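Forum > Storage and Packing > Bags, liners, film
Thread: Drawstring bags for plastic play fruit – film opacity and mouth stiffness

flatseam
We are changing how the play food sets are stored between loans. The old method was a lidded tub per set. The tubs take too much shelf and the lids split at the corners. The replacement is a translucent white drawstring bag per set, with a shallow perforated basket used as the sorting tray before packing.

Stock is 277 pieces at present, all hollow molded plastic: bananas, apples, carrots and so on. Bags are the Tokarz light gauge with the red drawstring, bought by the case of 500.

Two questions. First, is one layer of this film clear enough to check contents without opening the bag? Second, is there a better way to keep the mouth open while loading?

On the first, my finding so far is that a single layer passes color and general shape, and very little else. A doubled layer passes color only.

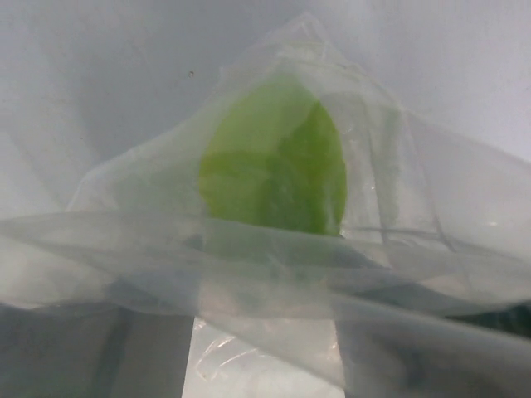 Green piece in a bag, with the lower part behind a fold.

Outline goes soft even when the film is close to the piece. For a checkout desk that may be enough. For an inventory count I doubt it.

looseleafbin
What you have is ordinary haze. Light gauge film of that type scatters more with every layer, and the creases make it worse. Press the film flat against the contents and it reads much better. You can test this with a printed label inside the bag. Flat against the film you can read it, and an inch back you can't.

If you need to count through the bag, buy clear. The Dondum clear liners are sold in packs of 100 and the film is stiffer. They cost more and they are noisy.

flatseam
Noise is a factor, the desk is in a quiet room. I will look at the Dondum ones but I would like to use up the case first.

gridtray
I would question the bag altogether. A perforated basket with a card label stacks, ventilates, and shows the contents with no film in the way. You already own the baskets. Why move everything twice?

flatseam
The baskets don't have lids and they don't nest when full. On our shelving I lose more height with baskets than I did with the tubs. They also have to go out to borrowers and come back, and a basket in the back of a car loses its contents at the first corner.

On the moving twice, I agree it is the expensive step. Sorting into the tray is quick. Tray to bag is slow, and nearly all of the time goes to the mouth of the bag closing up. Round pieces are no trouble once they are over the opening. Curved and long pieces catch the hem on the way in.
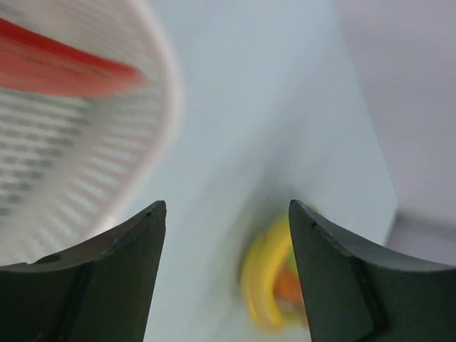 The order of loading seems to matter more than I expected. Long pieces first, lying along the bottom, then round ones on top, gives a bag that stands a little and keeps its own mouth open. Round pieces first gives a bag that rolls, and the banana then ends up across the opening. I have not measured this in any serious way.

hemtape
Your problem is the hem. On light gauge bags the drawstring channel is only two layers of the same film, so it has no stiffness. Fold the top outward over itself by a hand's width, so the hem sits outside and the mouth is a doubled cuff. It holds open far better.

Release the drawstring fully before you do it. If it is partly drawn the cuff puckers and you are back where you started.

looseleafbin
Disagree on the cuff. It works on a rigid bin, where there is something to fold over. On a bag lying on a table the cuff unrolls as soon as you touch it. I used one for a season and gave up.

hemtape
It unrolls if the cuff is narrow. Mine don't.

looseleafbin
A wide cuff on a small bag leaves you half a bag. What size are these?

flatseam
Small. I don't have the carton to hand, but a full set comes to a bit over half the depth. There is room for a cuff of moderate width. I tried it on a few after reading the above and got mixed results. The cuff stays up when the bag already has something in it and falls over when it is empty, so the first piece is still awkward.

What helped more was opening the bag fully and getting air into it before anything else. The film clings to itself along the sides even when the mouth looks open, and a piece dropped in will stop halfway down.
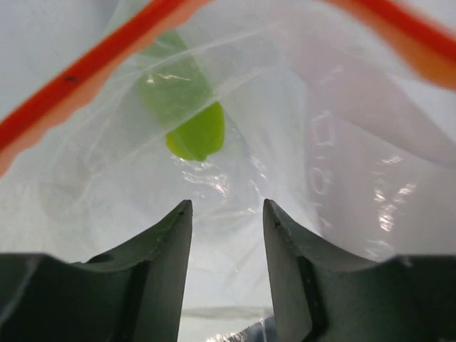 Once the two sides have separated all the way to the bottom seam, the rest goes quickly. The cling is worse on bags from the middle of the stack, where they have been under pressure. It is also worse in the morning, which I put down to dry air from the heating – corrections welcome.

staticnote
Dry air is a fair guess. Low humidity lets charge build up on film, and pulling bags off a stack charges them further. But some of what people call static is plain blocking, which is film stuck to film from pressure in the pack. The way to tell is to separate a bag, lay it down, and leave it a few minutes. If the sides draw back together without being touched, it is charge. If they stay apart, it was blocking.

Blocking is cured by fanning the stack. Charge is cured by a slightly damp cloth on the table top.

flatseam
Ran that test on Saturday. Most stayed apart, so blocking. Fanned the stack and it is better. Thank you.

gridtray
You could also skip the problem by mounting the bag. Two clips on a box edge, bag hanging inside, tip the basket in over the lip. One motion per set. Loading pieces one at a time into a bag lying flat is the slowest arrangement available.

flatseam
Tipping was the first thing I tried. Two objections. The sets have to be checked piece by piece at some point, and loading singly does the check in the same pass. And the perforated sides catch stems and narrow ends when the basket is tilted, so two or three pieces always stay behind and have to be picked out.

Current layout is basket at the left, bag flat at the center-right, drawstring fully slack and spread so the opening can be found. The light blue top is useful, as white film on a white table was hard to see. The red string does most of the work of marking the edge.
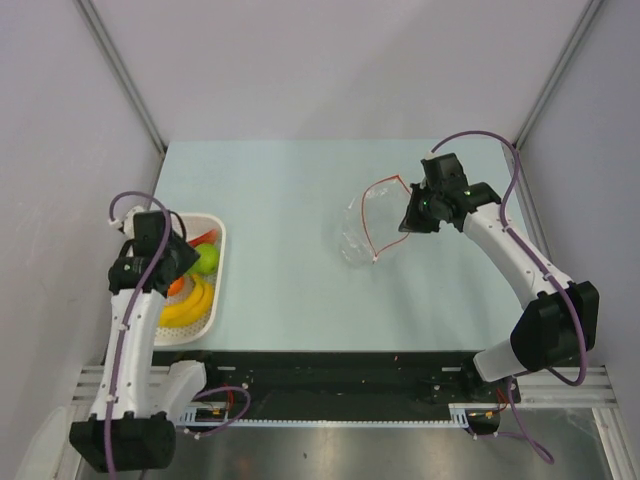
gridtray
Fair point on the check. I would still move the tray closer to the bag. Distance between the two is the cost you pay on every piece, and with the string spread out like that you need less clearance than you would think. On the narrow ends, the Jekness solid-wall trays don't catch anything, though you lose the drainage when you wash the set.

flatseam
Drainage is why we have the perforated ones. They go through the wash in the same basket, so I will keep those.

hemtape
Has anyone found a drawstring that survives? I get a tear at the exit notch after a few loans. The string itself is fine.

looseleafbin
Same here, always at the notch. A strip of clear tape across the notch on both sides before first use extends it a lot. Don't tape over the string. I logged 111 loans last year with taped bags and replaced a small share of them, mostly for punctures lower down.

hemtape
Tape on every bag is too much labor for something that costs pennies. I treat them as single use and reuse the ones that happen to come back good.

looseleafbin
Depends on your return rate. Ours come back.

flatseam
Ours come back too, usually with the string knotted. I will tape one shelf's worth and leave the next untaped and compare in April. Still undecided on clear film. If anyone has used the Dondum liners with a drawstring added, I would like to know how the channel was sealed.

staticnote
Heat sealer, low setting, narrow band. Try it on an offcut first. Too hot and the string welds to the channel.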